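Ticket: Lumow Kohortenauswertung / Altersstandardisierung
Status: gelöst, Nachkontrolle offen
Modul: Retar 4, Import und Gewichtung
Bearbeiter: Valter Barros

Fehlerbild
Die altersstandardisierte Demenzinzidenz fällt in der dritten Erhebungswelle um fast die Hälfte niedriger aus als in der zweiten. Rohfälle und Personenjahre ändern sich kaum. Der Rückgang tritt nur in der Bildungsgruppe »mehr als zwölf Schuljahre« auf. Gemeldet vom Studienzentrum Fonseca beim Abgleich der Tabellen für den Zwischenbericht.

Umgebung
Datensatz Lumow, Welle 3, 1.590 Teilnehmende ab 65 Jahren. Import über die Hellent-Schnittstelle, Zeichensatz UTF-8, Dezimaltrennzeichen Komma. Gewichtung auf die Standardbevölkerung in Fünfjahresgruppen.

Schritt 1
Import mit unveränderter Konfiguration wiederholt. Ergebnis identisch, ein Übertragungsfehler scheidet damit aus. Prüfsummen der Quelldateien stimmen überein.

Schritt 2
Testlauf mit einer Teilmenge von 300 Personen, Gewichtung abgeschaltet. Die rohen Raten liegen in beiden Wellen auf vergleichbarem Niveau. Der Fehler muss zwischen der Zuordnung der Altersgruppen und der Ausgabe der gewichteten Raten entstehen.

Schritt 3
Protokoll der Gewichtung auf Stufe »ausführlich« gestellt. 47 Warnungen des Typs »Stratum ohne Referenzwert«, alle in der obersten Altersgruppe. Retar setzt in diesem Fall das Gewicht auf null und rechnet weiter — ohne Abbruch und ohne Hinweis in der Ergebnistabelle. 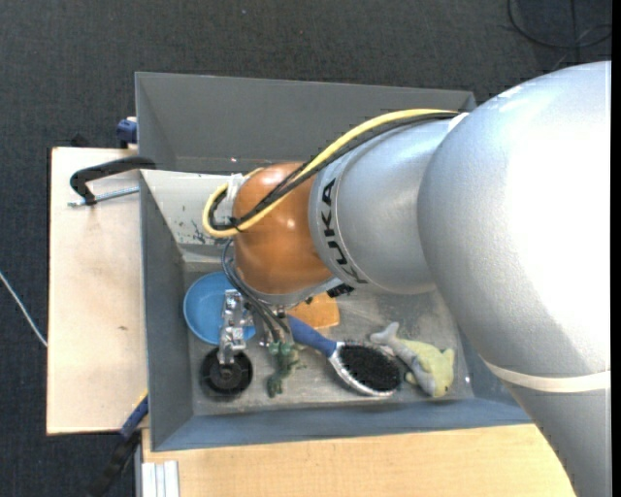

Die Variable »Schuljahre« wird in Welle 3 als Text geliefert, in den Wellen 1 und 2 als ganze Zahl. Einträge wie »13,5« landen dadurch in einer eigenen Kategorie, für die keine Referenzbevölkerung hinterlegt ist. Die Freitextfelder zum Beruf haben dasselbe Grundproblem: Der Schriftzug KUKA auf dem silbernen Armsegment ist in Großbuchstaben gesetzt, in den Berufsangaben kommt derselbe Name auch als »Kuka« und »kuka« vor, und der Import bildet daraus drei Ausprägungen. Auf die Inzidenz wirkt sich das nicht aus, auf die Tabelle »Berufliche Tätigkeit vor Renteneintritt« schon. Groß- und Kleinschreibung wird jetzt vor der Kodierung vereinheitlicht.

Lösung
Im Importprofil den Typ von »Schuljahre« fest auf numerisch setzen, Zwischenwerte auf ganze Jahre abrunden. Option »Fehlendes Gewicht = 0« deaktivieren, stattdessen »Abbruch mit Meldung«. Danach Zwischenspeicher leeren, sonst greift Retar auf die alte Stratentabelle zu.

Ergebnis nach Neuberechnung
Keine Warnungen. Die Inzidenz in der oberen Bildungsgruppe liegt leicht unter dem Wert der zweiten Welle, die Konfidenzintervalle überlappen sich. Eine inhaltliche Aussage zum Einfluss der Schulbildung lässt sich daraus vorerst nicht ableiten.

Offen
Welle 2 mit dem neuen Profil gegenrechnen. Fonseca erhält die korrigierten Tabellen im August, die bisherigen Fassungen sind dort als ungültig zu kennzeichnen. V. B.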